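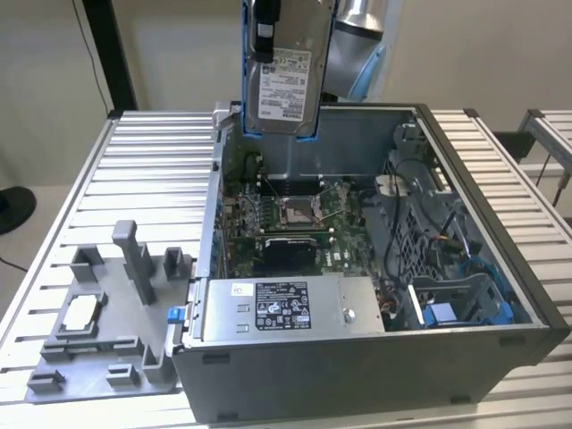
**Dell tower, refurbished, no processor – bought from Prorix as a bare unit**

Rating: 4 out of 5

I bought this for the parts bench at work and have since bought a second one for home. Prorix sells these towers stripped of the processor and with the rest left in place, which suited me. I had a processor and memory sitting in a drawer already. Delivery was quick and the box was well padded.

**Opening it up**

The side panel comes off without a fight. I lay the case on its side to work on it, with the open side up, and everything I need is within reach from there. The small feet end up on the outside wall, so they don't rock the case on the bench.

**The drive caddy**

The best part of the design. A 3.5-inch drive sits in a blue plastic caddy that holds it by the edges. You flex the caddy a little, drop the drive in and let go. No screws and no separate rails to lose. Blue is used on the parts you are meant to touch, so you can find them fast. Trinidad Mansilla had never opened a desktop before and had her first drive mounted before I had finished reading her the instructions.

I have swapped drives 13 times in mine. The caddy still grips as it should – I was expecting the plastic to loosen by now. A spare from Chacko also fit, though it was stiffer and took some pushing.

**The board**

It's a green Dell board, and the CPU socket on mine had no bent pins. Check yours under a good light before you put anything in it, and check the lever and bracket while you're there. The memory slots are easy to get at with the case flat. There is a black heatsink mounted on the board that I left alone.

**The power supply**

It's a plain silver box that takes up a lot of the width of the case. It has been reliable with one drive and no graphics card. I would not plan on adding a hungry card without reading the rating label first. The fan was dusty when it arrived, and I took a point off for that. For a unit sold as cleaned, it should have been cleaned.

**Compared with the Pandby**

Soledad Tovar uses a Pandby tower for the same kind of work. Hers is lighter and looks newer, but the drives are held with four screws each and two of those are awkward to reach. The Pandby has better cable ties. For frequent drive changes I prefer the Dell.

**Would I buy it again**

Yes, and I will probably order one more in June for the Zakside office. If you want something ready to switch on, get a complete machine. You will need your own processor, cooler, memory and drive for this one, and the spare caddy is sold separately.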